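作業記録
2018年8月26日(日)

件名 屋外作業卓の天板清掃および卓上機器の配置確認
場所 Skovden棟 中庭テラス
記録 作業室備品係

1. 目的
10月の公開日に備え、テラスの丸テーブルを臨時の記入・入力席として使用できるかどうかを確認する。昨年度は室内の長机のみで受付を行い、午後に列が廊下まで延びた。本年度は屋外に1席を増設する方針であり、本日はその準備として天板の清掃、マウスおよびマウスパッドの置き場所の検討、配布物の仮置きを実施した。

2. 清掃
天板は波状の凹凸があるガラスである。乾いた布では溝の埃が残るため、水拭きを2回行い、その後から拭きした。洗剤は使用していない。縁の部分は平滑であり、一度の水拭きで足りた。溝に沿って布を動かすと繊維が残りやすいので、次回は目の細かい布を用意すること。使用した布はManden倉庫の棚に返却済み。

3. 配置
マウスパッドは手首を載せる部分が手前に来るよう、座る位置に合わせて斜めに置くこととした。長円形のため天板の縁と平行に揃えることが難しく、斜めのほうが肘の収まりもよい。印刷物と箱類は奥の縁に寄せ、手前の作業面を広く取る。QRコード付きの黄色いカードはパッドの脇に置く。来場者が端末で読み取る際に身を乗り出さずに済む位置である。

マウスについては、ガラス面に直接置いた場合とパッド上に置いた場合の双方で動作を確認した。直接置いた場合、ポインタが断続的に停止し、細かい選択操作には適さない。凹凸と反射のいずれが主因であるかは本日の作業では切り分けていない。パッド上では支障なく操作できた。

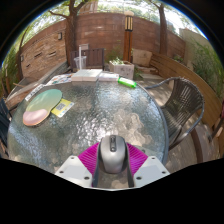 Amarachi Daudaより、パッドを敷いても下の凹凸が手首に伝わるため、長時間の入力には薄い板を一枚挟むべきではないかとの意見があった。また、屋外では紙が風で動くので、印刷物は必ず重しとともに置いてほしいとの要望も併せて受けた。前者については次回試験する。後者は直ちに採用し、配置表に追記した。

4. 配布物および費用
公開日の配布物は2,000部を予定している。本日までに納品を確認したのは1,605部であり、残部はJorkthorpeからの到着を待つ。テラスには当日使用分のみを出し、残りは室内で保管する。湿気を含むと紙が反るため、夕方には必ず屋内へ引き上げること。

下敷き用の板は新規に購入せず、工作室の端材から切り出す。寸法はパッドより一回り大きいものとし、角は面取りを行う。反りのある材は避ける。Temitope Olaniyanに切り出しを依頼し、了承を得た。

5. 未決事項
・午後の日差しの下で画面が読めるかどうか。日除けの位置を動かすか、端末の向きを変えるかは未定。
・雨天時の撤収手順。Nnaji室へ移す案があるが、鍵の受け渡しが決まっていない。
・配布物を円卓に載せるか、脇に小机を置くか。卓上は現状でも余裕が少ない。
・椅子の脚のがたつき。敷石の目地に脚が落ちる位置があるため、当日の朝に据わりを確かめる。

6. 次回作業
下敷きを敷いた状態で、記入と入力を続けて行い、手首への負担と紙の安定を確認する。備品番号59の延長コードを持参のこと。前回の貸出票に返却印がないため、使用前に台帳と照合し、記載を訂正しておく。

Skovden棟 作業室備品係 内線59 / 無断転載を禁じます / ページの先頭へ戻る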